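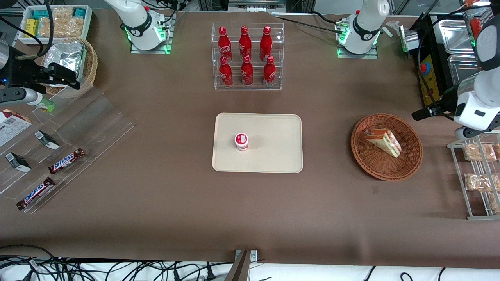 Kalliopi Dervishi reckons I should stop feeding the sourdough every day and just let it sulk in the fridge, because she only bakes once a fortnight and hers comes out fine. She put this in a very long message at breakfast time, with a follow-up about rye flour, and I have been cross about it ever since, mainly as she's probably right.

Jan 6, 2022. Decorations down, needles everywhere, and I've decided this is the year I get the bread sorted. I did say that last year as well (and then there was May, when I left the jar on the windowsill for the whole of the holiday and came home to something grey with a hat on). But I've got a notebook now! Proper one, squared paper, and I'm writing down every loaf.

So, loaf one. 426 grams of strong white, a bit of wholemeal to use up the bag, and water that I meant to weigh and then poured straight in while talking to Mum on the phone. Kitchen was 19 degrees when I started and I should think a good deal less by teatime, what with the back door open for the man about the gutter. It sat there doing nothing at all until gone three. Then I went up to strip the beds, came down, and it had got going without me, bubbles up the side of the bowl and that nice yoghurty smell.

Shaping was a disaster. I've watched people do it and they sort of tuck it under itself and it goes taut like a drum, and mine goes like a dropped flannel. Got more on my sleeves than in the tin. Gave it another 30 minutes, lost patience, slashed the top with the little knife (too shallow, again) and in it went.

Flat-ish! But the crust was lovely and it sang when it came out, all those tiny crackles, and I stood there with my ear over it like an idiot. Had two slices far too hot with butter and then a third with the last of the Christmas cheese. Crumb a bit gummy in the middle, need to leave it in longer next time or get the oven hotter to begin with. The dial on ours is more of a suggestion.

Rang Kalliopi after supper to tell her and she asked what the dough felt like before it went in the tin, and I said wet, and she said well then. Half the jar is in the fridge as she says and half is out on the side, so we'll see. Must get rye flour, and more baking paper, and ring the gutter man back about the bit over the porch.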